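给螺丝和水龙头起名字的人

和Azucena Cortés约在上午，地点是她在Cistaneck的办公室。办公室在二楼，楼下是一家卖窗帘的店。她桌上摊着校样，校样上夹满了纸条，纸条上的字有西班牙文，也有中文，中文是用铅笔写的，笔画很重。她给我倒了茶，把校样往旁边推了推，说可以开始了。

Cortés编的是一部西汉对照的行业词汇手册，书名叫Plotedora，由Didmont出版。这本书收五金、木工、水暖和电气方面的词，不收整机，也不收化工。第一版已经卖完，第二版正在校对，收词1739条。她从动手到现在，做了九年。

“很多人以为这是一本词典，”她说，“我一直不用这个词。词典要讲词源，要讲读音，要给例句。我这本只管一件事，仓库里的人拿着单子，能不能把货找对。”

这本书的来历要从Cisneros说起。Cisneros是一家做五金批发的公司，Cortés大学读的是中文，毕业以后在那里做跟单。她说自己当时的中文可以读小说，读报纸，写信也没有问题，到了公司第一天，收到一份报价单，上面的字都认识，连在一起一个都不懂。

“有一行写的是‘华司’。我查了手边所有的词典，没有。我以为是一家公司的名字，还在电脑里搜了它的地址。”

后来她才知道，华司就是垫圈，从英文washer来的，南方的工厂里叫得多，书面上一般写垫圈。西班牙语叫arandela。同一份单子上，前一页写垫圈，后一页写华司，因为是两个业务员分别填的。她按两种货录进了系统，仓库的人打电话来问，为什么同样的规格有两个编号。

“那次没有造成什么损失，就是挨了骂。从那以后我开始记本子。”

本子起初只记中文。她把单子上不懂的词抄下来，旁边画一个小图，再去问人。她说画图这个习惯救了她很多次，因为问的时候，对方往往也说不出西班牙语里对应的那个词，但看了图都能点头。她的图画得并不好，螺栓和螺钉画出来差不多一个样，她就在旁边写上“配螺母”或者“不配螺母”。

说到螺栓和螺钉，她停下来讲了很久。在标准里，螺栓和螺钉是两个词，西班牙语里perno和tornillo也是两个词，看上去刚好可以一一对上。可是在店里，中国人什么都叫螺丝，西班牙的顾客什么都叫tornillo。手册如果只写标准里的说法，店员看了觉得是错的；如果只写店里的说法，工程师看了又觉得不专业。

“我最后两个都写。前面放标准名称，后面放口头的叫法，口头的叫法用小一号的字。第一版的时候，编辑说小一号的字太难看了，想删掉。我没有同意。买这本书的人，有一半是来查小字的。”

我问她，一个词最多会有几种叫法。她想了一下，翻到校样中间的一页给我看，那一条是水龙头。西班牙语里，西班牙人叫grifo，阿根廷一带叫canilla，墨西哥很多人叫llave。她说，这一条下面列的叫法最多到过七种，后来删了几个，有的只在很小的地方用，有的已经没有人说了。

llave这个词本身也是一个麻烦。它是钥匙，是扳手，是阀门，也是水龙头。她在Cisneros的时候见过一份订单，客户只写了llave和一个尺寸，没有图。跟单的同事按扳手发了货，客户要的是阀门。

“尺寸还正好都有，”她说，“要是没有那个尺寸，系统会报错，我们就会去问。”

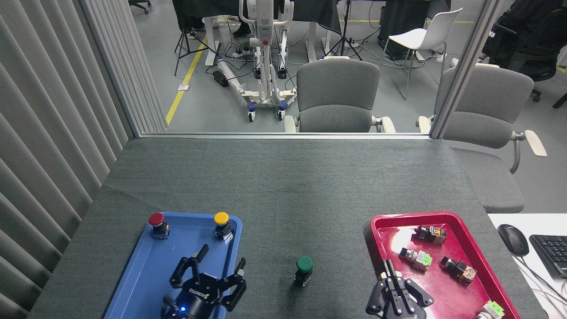 Yesenia Aguirre对这件事的说法不太一样。她在电话里说，那张订单的问题跟词没有多大关系，是客户没有给图号，换成任何一种语言都会出错；Cortés把责任放到llave头上，多少是因为她喜欢这个词。Aguirre还说，手册编得再细，也不能代替图号，这一点她在第一版的时候就提过，希望第二版的前言里能写上一句。

我把这段话转告给Cortés，她笑了，说前言里已经写上了。

“她说得对。图号是最可靠的。可是你去看实际的情况，小店进货，哪里来的图号？老板拿着一个坏掉的零件走进来，放在柜台上，说要一个一样的。他知道这个东西叫什么，你也知道这个东西叫什么，你们两个叫的不一样。我编的就是给这种时候用的。”

两个人为手册争论过的事情不止这一件。Aguirre主张按字母排，Cortés主张按用途分类。第一版按了分类，后面附两个索引，一个按西班牙语字母，一个按汉语拼音。出版以后，读者来信里抱怨最多的就是索引，有人说拼音索引里找不到多音字，有人说根本不会拼音，只认得字形。第二版加了笔画索引。Cortés说加这个索引花掉的时间，比她预想的长得多，很多字的笔画数她自己数出来和字典上的对不上，只好一个一个核对。

“‘凹’字我数了很多遍。我现在知道它是五画，可是每次写的时候我都觉得不止。”

她学中文的经历和这本书的关系不大，但她愿意讲。她父亲做木工，在镇上有一间铺子，她小时候放学就在铺子里写作业。父亲不识多少字，可是工具和榫卯的名字说得非常准，别人说错了他会纠正。她上大学选中文，父亲没有反对，只问了一句，中国人管cola de milano叫什么。

cola de milano是木工里的一种接合方式，字面上是“鸢的尾巴”。她当时答不上来，过了两年才在一本讲家具的书里看到，中文叫燕尾榫。

“我打电话告诉他，说中国人用的是燕子。他想了半天，说燕子也行，燕子的尾巴也是那个样子的。后来他跟客人讲过很多次这件事。”

这一类的词在手册里有一小组，她自己最喜欢。水暖里有一种弯管，西班牙语叫cuello de cisne，天鹅的脖子，中文叫鹅颈管。有一种可以用手拧的螺母，两边有翅膀，西班牙语叫tuerca de mariposa，中文叫蝶形螺母，两边都是蝴蝶。千斤顶在西班牙语里叫gato，就是猫，中文里没有动物，只说它能顶多重。丝锥叫macho，雄性的意思，中文的“丝锥”看不出公母，可是管接头又分公头和母头，和西班牙语的macho、hembra正好一样。

她提醒我不要把这些写得太有趣。“有趣的词很少，大部分词是无聊的。垫片、垫圈、密封圈、弹簧垫圈、平垫圈，一页一页都是这些。有趣的词不容易弄错，因为你会记住。弄错的都是无聊的那些。”

电气部分是第二版改动最大的地方。第一版里，这一部分是从别的资料里抄来的，她自己承认质量不好。开关、按钮、插头、插座，日常里说得很随便，写到单子上就不行。西班牙语的enchufe，有的地方指插头，有的地方指插座，也有人两个都指。她在这一条后面加了一行说明，建议写订单的时候用clavija和toma，把两个分开。中文这边反而清楚，插头就是插头，插座就是插座，只是有些老师傅会把插座叫作插销，而插销在五金里又是装在门上的东西。

“门上的插销，和墙上的插销，你想想看，都在一家店里卖。”

开关也是一样。interruptor是接通和断开，conmutador是在几路之间转换，pulsador是按下去的那种。到了墨西哥，conmutador常常指电话总机。中文里都可以叫开关，按钮有时也叫按钮开关，有时叫按键，工厂里的人不大分，做家电的人分得很细。带圆头的那种按钮，西班牙语叫pulsador de seta，中文叫蘑菇头按钮，两种语言都说蘑菇，她说这是整个电气部分最省事的一条。

为了把这一部分重新做好，她找了几位电工，请他们按自己的习惯说出每样东西的名称，她在一边记。她不给他们看词，只给实物。她说给词看的话，人会不自觉地跟着词走，你写了什么，他就说对，就是这个。给实物看，他先说出来的那个词，往往才是他平时用的。

有一位老电工，每样东西都能说出两三个名字，说完还要解释哪个是他师傅的叫法，哪个是他自己的，哪个是现在年轻人的。他说接线端子，年轻时只叫“接头”，后来商店里的人听不懂，他才改口。Cortés把他说的全部记了下来，最后收进手册的不到一半。

我问她没有收进去的那些怎么处理。

“在本子里。我没有扔。也许以后有人要研究这些，可以来找我。不过手册有手册的厚度，Didmont那边给了页数，超过了就要涨价，涨了价小店就不买了。”
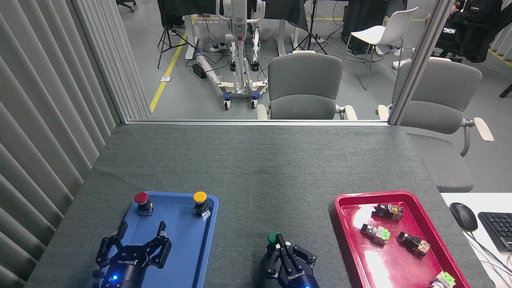
定价是她和出版社谈得最久的一件事。Didmont原来出的是学校用的书，对行业手册没有经验，第一版印得不多，纸用得很好，封面是硬的。书到了店里，反馈回来说，纸太白，手上有油，一翻就是一个黑印子；封面太硬，放不进工作服的口袋。第二版改成了软封面，开本小了一圈，纸换成了颜色发黄的那种。编辑觉得看上去像旧书，她说像旧书正好，没有人舍不得用。

她也试过电子版。电子版的好处是查得快，也可以随时改，她自己在家里就用。问题出在输入上。店员听到一个词，不知道怎么写，西班牙语还可以凭读音拼出来，中文听到了“luó mǔ”，不会打拼音的人就没有办法。她和做软件的人讨论过用图来查，对方做了一个样子给她看，每一条前面有一张小图。她把样子拿给店里的人试，店里的人说图太小，看着都一样。

“这是真的。垫圈画小了以后，就是一个圆圈。”

电子版后来没有继续，她说可能以后还会做，现在先把纸的做完。

讲到这里，她去接了一个电话，是Didmont的编辑打来的，问校样什么时候可以寄回。她说这周还不行，电气部分有几条要再问。挂了电话以后她告诉我，原定七月付印，现在看来要推后，推多久还没有定。

我问她要再问的是哪几条。她翻出一张纸条，上面写着“空开”。这个词是空气开关的简称，书面上叫断路器，西班牙语对应的词有disyuntor，也有interruptor automático，各地用得不一样。她不确定“空开”应该放在断路器下面，还是单独立一条。单独立一条的话，查的人快一些，但是同样的简称还有很多，一旦开了头，别的也要跟着立。

“我在第一版里没有收简称，我觉得简称不正规。现在我的看法变了。单子上写的全是简称，打电话说的也全是简称。你不收，就等于让人家查不到。”

她对“正规”这个词的态度，这些年变化很大。刚开始编的时候，她手边放着两国的标准文件，凡是标准里没有的叫法，她都当作错误。有一次她在一家店里纠正店主，说他卖的那种东西不应该叫“牙条”，应该叫全螺纹螺杆。店主没有生气，问她，你要买几根牙条。

“我买了一根，到现在还在家里。回去以后我就把‘牙条’写进去了。”

“牙”这个字让她头疼了很久。螺纹在店里可以叫丝，叫扣，叫牙，叫丝扣。粗的叫粗牙，细的叫细牙；螺纹坏了，叫滑丝，也有人说滑牙。西班牙语只说rosca。而rosca又可以是一种圈形的面包，她有一次给学生上课，讲到rosca，下面的人都笑了。

她每个学期在Cistaneck的一所成人夜校开一门课，教西班牙语学生看中文单据，也教在当地做生意的中国人看西班牙文的单据。两种学生坐在一间教室里。她说这样安排本来是为了省教室，后来发现效果比分开好。中国学生看到零件会先说中文，当地学生先说西班牙语，两边一对，当场就能知道对方的意思，有时候不用她讲。她把课上出现的分歧记下来，第二天去查，查到了就补进手册里。

课上最常见的错误，她说是方向。左旋和右旋，顺时针和逆时针，内螺纹和外螺纹，这些词成对出现，学生记住了两个词，却记不住哪个是哪个。她没有什么好办法，只能让他们多写。还有一些错误是从数量单位来的，中文单子上写“只”“个”“套”“付”，当地学生以为都一样，其实一套里可能有一个螺栓、一个螺母和一个垫圈，当成一个来算，价钱就对不上了。

“量词我在附录里单独做了一张表。这张表是Aguirre要求的，她要求得很对。我以前觉得量词是语法，不归我管。”

那张表排在全书最后面。除了件数的量词，还有重量和长度。五金行里的长度，有时用毫米，有时用英寸，水管常用的叫法又是“四分”“六分”，说的是一英寸分成八份以后的四份和六份，也就是半英寸和四分之三英寸。当地学生第一次听到“四分管”，都以为是四分之一。她在表里用黑体注明了换算，还是有人写信来，说她印错了。

来信她都回。信主要有两种，一种是说某个词漏了，一种是说某个词在他们那里不这么叫。第二种信比第一种多。她说漏了的词补上就可以，不这么叫的词最难处理，因为写信的人都很肯定，而且他们在自己的地方都是对的。有一位读者为了destornillador前后写了好几封信。这个词是螺丝刀，墨西哥多说desarmador，那位读者坚持应该把desarmador排在前面，理由是墨西哥人多。Cortés回信说，条目的顺序不代表谁对谁错，只是按编者所在地的习惯。那位读者回信说，那就换一个编者。

中文这边，螺丝刀也有改锥、起子、旋凿、批头几种叫法。批头和别的又有点不同，有的人指整把，有的人只指前面可以换的那一截。她在这一条上标了一个小三角，表示“问清楚再发货”。全书用了小三角的条目不少，校对的时候编辑问她能不能减少一些，说看着不放心。她说小三角就是用来让人不放心的，没有减。

我问她做了这么久，有没有想过找人接手。她说想过，也找过。来试的人里，语言好的多数不愿意去店里，愿意去店里的多数不愿意坐下来核对。有一个学生两样都肯做，做了一个学期，去了一家贸易公司，工资比她能给的高。

“我能理解。我当年也是去了贸易公司。”

Cisneros的老同事现在还和她有来往。公司早就换了系统，华司和垫圈已经并成了一个编号，不过旧的编号还留在里面，查旧账的时候会跳出来。同事给她发过一张表，上面有当年她录错的几项，备注栏里写的是她名字的缩写。她看了以后，把那几项和手册对了一遍，发现其中有一条，手册里也没有写清楚，是关于密封圈的。那一条在第二版里改了。

她父亲的铺子已经关了，工具有一部分在她家里。第一版出来的时候，她送了父亲一本，他不懂中文，从头到尾只看西班牙语和图。看完以后他说，刨子那一页画反了，刨刃的斜面应该朝下。她拿去和实物对，确实画反了。Didmont没有重印那一页，在书里夹了一张勘误，上面只有这一条。有些书寄出去的时候忘了夹，后来陆续有木工写信来指出同一个错误。

第二版的刨子换了新图，是请人画的。画图的人先寄来草稿，她拿给父亲看过，父亲用铅笔在手柄的地方改了一道线。

谈话结束的时候快到中午，楼下有人在搬东西，声音很大。她把校样重新拉回面前，问我中文的稿子里打算怎么写她的名字，要不要译成汉字。我说可以照原文写。她说那就照原文，译名她自己也有三个，名片上一个，夜校的课表上一个，第一版的版权页上又是一个，都不一样。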